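Kategorie: Projektberichte / Robotik und maschinelles Lernen

Aufräumen vom Boden: Aufnahme von Demonstrationen mit einem zweiarmigen Roboter

Projektbericht von Emília Vlček, Tatiana Kuruc und Dalibor Jireš
Betreuung: Rozália Brabec

1. Aufgabenstellung

Im Projekt Parkeo sollte ein Datensatz entstehen, mit dem ein Modell das Einsammeln kleiner Gegenstände vom Fußboden lernen kann. Unsere Gruppe war für die Aufnahme und die Durchsicht der Beispiele zuständig. Das Training selbst übernimmt die Nachfolgegruppe unter Emília Tichý, es wird hier nur so weit behandelt, wie es unsere Entscheidungen beeinflusst hat.

Vereinbart waren 400 brauchbare Demonstrationen. Brauchbar heißt: Die Aufgabe ist vollständig ausgeführt, alle Datenströme sind vorhanden, und der Gegenstand liegt am Ende im Behälter. Versuche, bei denen der Gegenstand herunterfällt und wieder aufgenommen wird, haben wir gesondert abgelegt. Ob sie ins Training eingehen, war bei Abgabe dieses Berichts noch offen.

2. Vorarbeiten

Die Vorgängergruppe hatte ihre Aufnahmen an einem Labortisch mit einfarbiger Unterlage gemacht. Das darauf trainierte Modell griff auf dem Tisch zuverlässig, in einem möblierten Raum dagegen oft daneben. Wir haben deshalb von Anfang an in Wohnräumen aufgenommen und die Möbel dort stehen lassen. Verändert wurde nur die Fläche direkt vor dem Roboter.

Für die Steuerung nutzten wir die Software Grakier, die im Labor Zaltthorpe entwickelt und uns von dort zur Verfügung gestellt wurde. Sie überträgt die Bewegungen der bedienenden Person auf beide Arme und schreibt Gelenkwinkel, Greiferöffnung und Kamerabild mit gemeinsamem Zeitstempel mit. Die Einarbeitung dauerte länger als geplant. Vor allem das Schließen der Greifer ist gewöhnungsbedürftig, man spürt beim Bedienen keinen Widerstand und muss nach dem Bild gehen.

3. Durchführung

Jede Demonstration beginnt mit beiden Armen in Ruhestellung. Eine Person bedient, eine zweite legt die Gegenstände aus und protokolliert. Nach jedem Durchgang wird die Lage der Gegenstände verändert, nach jedem Block auch die Position des Behälters. Gewechselt haben wir nach jeweils 28 Demonstrationen, weil die Bewegungen bei längerem Bedienen merklich ungenauer wurden.

Die Anweisung zu jedem Durchgang steht als kurzer Satz im Protokoll, zum Beispiel „Lege die Verpackung in die Schüssel“. Wir haben für dieselbe Aufgabe mehrere Formulierungen verwendet und sie abwechselnd eingetragen.

Die zerknitterte Snackverpackung in Gelb und Weiß gehörte zur Gruppe der weichen Gegenstände. In der Anordnung mit der schwarzen Schüssel auf dem Fliesenboden führt ein Arm sie über die Schüssel, der zweite Greifer bleibt geöffnet.

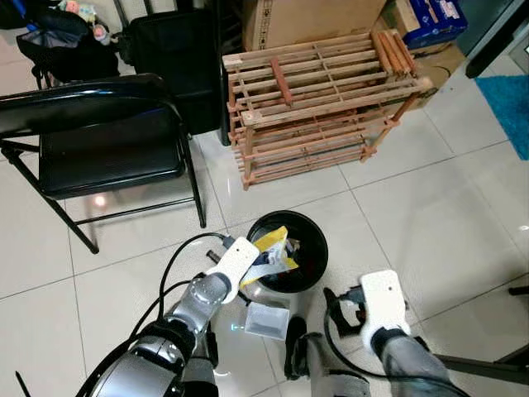

4. Beobachtungen bei der Aufnahme

4.1 Weiche Gegenstände

Folienverpackungen verändern bei jedem Griff ihre Form. Greift man sie in der Mitte, hängen die Enden nach unten und bleiben gelegentlich am Rand des Behälters hängen. Greift man zu weit außen, rutscht die Folie heraus. Am besten ging es mit einem Griff im oberen Drittel und einer langsamen Bewegung bis dicht über die Schüssel, erst dort wird geöffnet. Dalibor hat diese Reihenfolge nach den ersten Blöcken als Vorgabe in unser Bedienblatt aufgenommen. Die früheren Demonstrationen ohne die Vorgabe sind im Datensatz geblieben und als solche gekennzeichnet.

4.2 Boden und Licht

Glänzende Fliesen spiegeln Möbel und Deckenlicht. Für die Bedienung war das kein Problem, bei der späteren automatischen Markierung der Gegenstände schon: Helle Reflexe wurden mehrfach als Objekt erkannt. Durchsichtige Behälter waren ebenfalls schwierig, dort fehlte die Markierung häufig ganz. Wir haben diese Stellen von Hand nachgetragen. Das Licht haben wir bewusst nicht vereinheitlicht.

4.3 Kabel

Die Kabel an den Greifern brauchen genügend Spiel, damit sie die Drehung des letzten Gelenks mitmachen. Zu viel Spiel ist auch ungünstig, weil die Schlaufe dann durch das Kamerabild wandert. In zwei Fällen löste sich während der Aufnahme ein Stecker, beide Durchgänge wurden verworfen. Seitdem wird der Sitz der Stecker vor jedem Block geprüft.

5. Durchsicht der Daten

Gesichtet wurde in zwei Schritten. Zuerst prüfte ein Skript auf fehlende Zeitstempel und Sprünge in den Gelenkwinkeln. Danach sah sich Tatiana jede Demonstration in doppelter Geschwindigkeit an und vergab eine Bewertung. Bei Zweifeln entschied die Gruppe gemeinsam. Der häufigste Ausschlussgrund war ein zu früher Abbruch der Aufnahme: Die Verpackung lag schon im Behälter, aber der Arm war noch nicht in die Ruhestellung zurückgekehrt.

Die Bewertung „unsauber“ haben wir im Lauf der Arbeit unterschiedlich streng vergeben. Wir haben die ersten Blöcke im Oktober noch einmal durchgesehen und angeglichen, ganz einheitlich ist die Bewertung trotzdem nicht.

6. Stand und offene Punkte

Die vereinbarte Zahl an Demonstrationen ist erreicht und an die Nachfolgegruppe übergeben. Unterrepräsentiert sind Aufgaben, bei denen beide Arme gleichzeitig arbeiten, etwa das Festhalten des Behälters mit einem Greifer. Der Datenadapter Papadopoulos, mit dem die Aufnahmen in das Trainingsformat umgewandelt werden, verliert bei sehr kurzen Durchgängen das letzte Bild. Der Fehler ist gemeldet. Bis zur Korrektur sollten die Rohdaten nicht gelöscht werden, sie liegen auf dem Projektlaufwerk im Ordner der Gruppe.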